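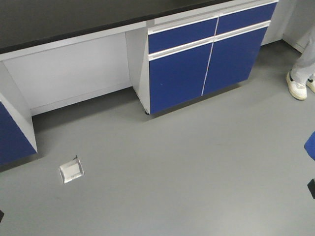

Most small towns that lose a high school spend years arguing over what to do with the building. Fendville closed its school when enrollment dropped to 130, and the argument lasted until the county put the place up for sale. The gym was easy to picture as something else. The science rooms were harder, with their thick black countertops and blue-fronted white base cabinets, and a kneehole left open underneath where a person could sit down to work. Benches like that are heavy and hard to move. Buyers who toured the school tended to ask first what it would cost to tear them out.

Gadisa Gashaw asked if they could stay. He had been running a seed-cleaning business called Zastico out of a rented barn on the Clivow road, and he needed rooms with sinks, good light and a floor he could sweep. He bought the east wing and left the rest to the town, which now uses the gym for elections and basketball.

The deal took 20 months to close. The boiler served both halves of the building, and neither side wanted to own it. In the end the town kept the boiler and Gashaw put in his own heat, which he says was the most expensive decision of the whole project and the one he would make again.

Zastico cleans, tests and packs vegetable and grain seed for farms too small to interest the big companies. A grower brings in a few sacks of beans or sorghum, and the seed goes over screens to take out chaff, broken pieces and weed seed. A sample from each lot is set out on damp paper to see how much of it sprouts. The grower gets a sheet with the result and decides what to sell and what to keep.

The company handled 819 lots last year. Some came from market gardens close enough that the owners dropped them off on the way to the bank. Others arrived by mail, including a regular order from Chantharasri, a family farm that grows long beans and bitter melon and drives down twice a year to pick up what it sent.

August is the slow month. The spring crops are finished and the dry beans are still in the field, so the staff repairs screens, paints and takes vacation. By the first frost there are sacks stacked in the old chemistry storeroom and down one side of the hall, and the lockers hold sample envelopes filed by crop and year.

The town has not gotten everything it hoped for. The wing pays property tax, but Zastico employs fewer people than the school did, and 2 classrooms on the upper floor are still locked because the stairs need work. Parents still put their children on a bus for the long ride to the consolidated school, and several of them said they would trade the seed business for the old school tomorrow.

Gashaw doesn't dispute that. His own daughter rides the same bus. He has offered the corner room to the town for evening classes, and a course on saving garden seed is due to start there once the new lights are in.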